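May 8, 2025
Equipment planning, table cell, second pass

Carrying on from the October notes, which priced the cell as one line and are no use for ordering. Splitting it up now into what we need before the next round of chip handling and what can wait.

Fingers first. The current pair are the long tapered ones. They get between chips well enough but the tips are the part we replace most, and we have been buying them singly, which costs more in carriage than in parts. Vidal quote 165 a pair in the same profile, or 614 for a set of four pairs with the harder tip insert. The set works out at 153.50 a pair before carriage. Lead time is the same for both. Proposal is to take the set and stop reordering piecemeal. Need to check that the insert does not change the closed gap. If it does, the grasp offsets have to be redone for every chip type and the saving goes.

Wrist camera. This is the one that needs money. Exposure on the present unit is too long for the speed we move at over the layout, and anything in the upper half of the view smears during a traverse. Near the tips it stays usable. Options:

a) Slow the traverse. Free, but lengthens every cycle, and we said in October we would not go that way again.
b) More light over the table. Cheap. Felt does not throw much back, chips do, so glare on the white centres wants checking first.
c) Global shutter unit from Zirnau. 300 over the base camera price, same mounting pattern according to their drawing. Will not fix long exposure by itself, so needs (b) as well.

Preference is (b) now, then (c) if the blur figures still fail. Do not order (c) on the drawing alone – last time the connector came out on the wrong side and fouled the wrist. Ask Zirnau for a loan unit, 2 weeks if they will do it.

Storkdale have sent a revised quote for the controller service contract. Not comparable with the old one, as call-out is now separate. Parked until they send it in the old layout.

Consumables. Chips: enough for now, but the mix is wrong. We want more with patterned rims and fewer plain ones, as the rim spots are what the detector confuses when the view is smeared. Felt: no spend. Wear is acceptable and a new layout would mean recalibrating the table edge.

Flika is the cost code for all of the above except the service contract, which goes to general maintenance. Keep them apart on the form this time.

Wrist view over the layout, for the camera case:
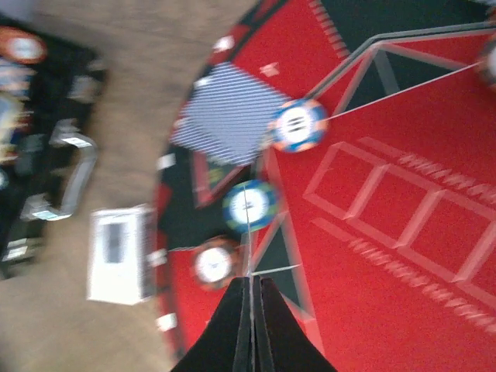
Wrist camera, gripper over the red felt. Fingers readable, printed lettering on the layout not.

The lettering is the useful measure. If it can be read at full traverse speed, then the chip centres can be too. Suggest using that as the pass mark for (b): same move, same height, lights up, read the band of text above the boxes. Pass or fail, no scoring.

To do
– Vidal: confirm closed gap with insert, ask for carriage on the set
– Zirnau: loan unit, connector position in writing
– borrow two lamps and try (b) before spending anything
– Storkdale: chase the quote
– order of spend if the budget is cut: fingers, lights, camera

Spare wrist cable not priced yet.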